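Speaker notes: Open containers on shared tables
Perkard office day, 20 Mar 2021
Slot after the coffee break. Slides advance on my click, no video.

Opening
Say hello, say I look after the shared rooms at Wickramasinghe. 131 desks and tables across two buildings. Most of them have no drawers. Whatever people use during the day sits on the surface or in something that stands on the surface.
The talk is about that something. Bowls, pen holders, trays, crates. Mention that I will not be covering cupboards or lockers. There was a session on those last August and the slides are still up.

Slide 2: What gets left on a table
Pens and markers first. Then drinks bottles. Then cable ends, tape, snack wrappers, small things people brought from home and put down.
Read the list slowly. Ask for one thing from the room that is missing from it. Last time it was reading glasses.

Slide 3: Lids
We started with lidded boxes from the Ristitz catalog. They looked good on the first morning. By the end of the week people were putting things on top of the lid. A lid takes two hands, and most people have a phone or a cup in one of them.
We took the lids off and kept the boxes. Same boxes, same tables, much more in them.
Pause for questions here if anyone has a hand up. Otherwise keep going, the next slide is the long one.

Slide 4: Matching the container to the thing
Tall and narrow for pens. The sides need to come up past the middle of the pen or it tips out when someone bumps the table.
Low and wide for anything round. A bowl works. It does not have to be office supply. Ours came out of the kitchen cabinets at the Vodadness building when it closed, and they have held up fine.
Crates for bottles and anything bulky. Put the crate at the back or in a corner. In the middle of a table it gets pushed around all day and ends up on the floor.
Flat trays: I don't recommend them. They fill with paper.

Slide 5: See-through or solid
People ask about this every time. See-through sides help when the contents change a lot, because you can check from your chair. Mesh is in between. It hides the mess a little and does not collect dust at the bottom the way a solid cup does, though eraser crumbs fall through onto the table.
Color matters less than I expected. A bright crate gets found faster by visitors. Regular staff go by position.

Slide 6: Cost
Total for both buildings was $1,218. That covers pen holders and crates. Bowls were free. The quote for fitted drawers was $3,087 for one floor. Leave both numbers on the screen while people write them down.

Slide 7: Reset
Four minutes at the end of the day, one table at a time. Loose pens first, then bottles, then everything else goes in the bowl. Wipe last. If the bowl is full, it gets emptied on the spot and the contents go to the front desk.
Skip the story about the stapler if we are past the half hour.

Last slide, stays up during questions 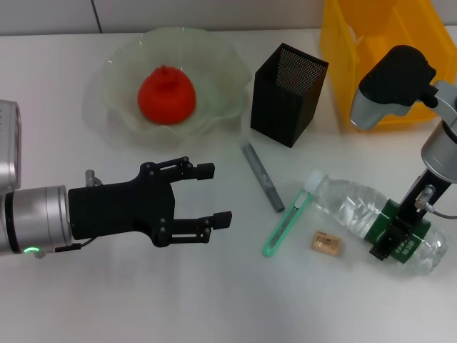
Distance between containers is the part I would like people to try when they get back. Leave enough open table around each one that a hand can reach in from any side. The black mesh holder is a good one to point at, with the gray rod lying on the table near it. That is a short move, and short moves get done. Then point at the green bowl with the wavy rim and the red thing in it: low, wide, easy to see into. The bottle on its side is near the yellow crate, so ask the room where they would put it. Take answers, then open it up to general questions. Handouts are by the door.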